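A Day on the Halska: Questions for the Owner of a Bike Tour Company

Print this page | E-mail this page 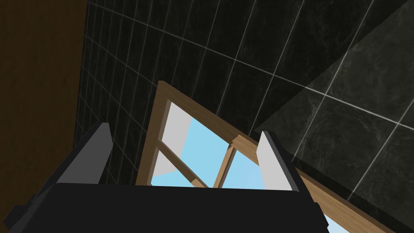
One reader wanted to know whether the Halska ride can be done by somebody who hasn't been on a bike in years, and whether the return train is included in the price. I put both points to the owner of Stisus, the small company that runs the trip out of Tondov.

The train is included, she said. As for the other question, she would like people to ride a few times before they come.

"You don't need to be fit in the way a racer is fit. You need to be able to sit on a saddle for most of a day. If the last time you did that was in school, go out on two or three weekends first. Then come."

The route is 43 kilometers, starting at the Tondov bus station and following the Halska upstream to the old mill village, where the group and the bikes are loaded onto the afternoon train. Most of it is on a gravel path closed to cars. There is one real hill, right after lunch, and it tops out at 619 meters above sea level.

"Everybody asks why the hill is after lunch," she said. "The river does a big loop there and the path used to go all the way around it. Part of it washed away and it has not been rebuilt. So we go over the top. I could move lunch, but then people would be eating at half past ten."

Guests who don't want to climb can push the bike. The guide at the back waits for them, and the others wait at the top, where there is a shelter with benches and a water tap. The tap is shut off in November, when the season is over anyway.

We met at her office behind the station, which is also where the bikes are kept. She started the company with rental bikes only. The guided rides came later, when renters kept getting lost at the same two junctions and calling her for directions.

"I was spending my afternoons on the phone saying turn left at the chapel. I thought, I may as well ride with them and charge for it."

Stisus now offers three guided routes. The Halska day is the longest and the one that fills up first. The other two are a half-day loop through the orchards and an evening ride to the castle and back, both of them nearly flat.

Groups are kept to what two guides can handle, one in front and one behind. In her first full season she took bigger parties and didn't enjoy it. A long line of riders is hard to get across the two main roads, she said, and the slow ones feel they are holding everyone up.

"With a small group people talk to each other. By lunch they have swapped seats and they are sharing sunscreen."

Lunch is at Yoon, a family restaurant in a former customs house by the bridge. The menu is Korean with some local dishes mixed in, and it is a stop many guests mention afterward in their reviews. The set lunch is soup, rice, vegetables and either trout or tofu. It is included too, but drinks are paid for at the table. The restaurant needs to hear about allergies the day before, so there is a box for this on the booking form.

"Please fill in the box," she said. "I had a guest tell me at the door that she could not eat sesame. They managed, but it took a while and the rest of us were on to dessert."

The lunch stop is an hour. There is also a 20-minute break in the morning at a farm shop that sells buttermilk, cheese and pickles. People buy more than they can carry, and the guides' panniers tend to end up full of other people's cheese.

I asked what is provided and what guests should bring. The company supplies the bike, helmet, a lock and a repair kit. Electric bikes cost extra and there are only a few, so they have to be reserved when booking. Children's seats are available on the two shorter routes but not on this one. Guests bring their own water bottle, a rain jacket and something warm for the train.

"The train is air-conditioned and you have been sweating all day," she said. "Bring a sweater. I write it in the confirmation e-mail in bold letters and half of them still don't have one."

Rain does not cancel the tour. Thunder does, and so does high water, as the path runs very low beside the river in the first section. If Stisus cancels, guests can pick a new date or get all their money back. If the guest cancels, it is a full refund up to 60 hours before the start and nothing after that.

It seemed an odd number to me, and I said so.

"It comes from the railway," she said. "I have to confirm the bike spaces on the train, and after that I have paid for them. Two days was too late and three days seemed unfair to people."

The Friday departures are usually the quietest and are the ones she recommends to visitors who have a choice. On weekends the path near Tondov is busy with local families and dogs until the first bridge. After that it thins out.

She has been asked many times to run the route in the other direction, downstream, which would put the train ride first and make the day easier. She tried it for one spring.

"It was fine. It was less work. But you come back into Tondov past the warehouses and the car wash, and that's the end of your day out. Going up, you finish at the mill, and the station there has a garden. People sit in it and take their shoes off. I prefer that."

She does not plan to add a fourth route next year. What she would like is a proper changing room at the office, with a shower for guests who are continuing by bus. The landlord has said yes in principle. The plumbing is another matter - the building shares its pipes with the bakery next door, and the bakery starts using them at three in the morning.

Tours on the Halska run from April through October. The group meets at 8:30 a.m. behind the Tondov bus station, at the green gate, and the train back arrives in the early evening. Bookings are made through the company's website or at the office counter.

Print this page | E-mail this page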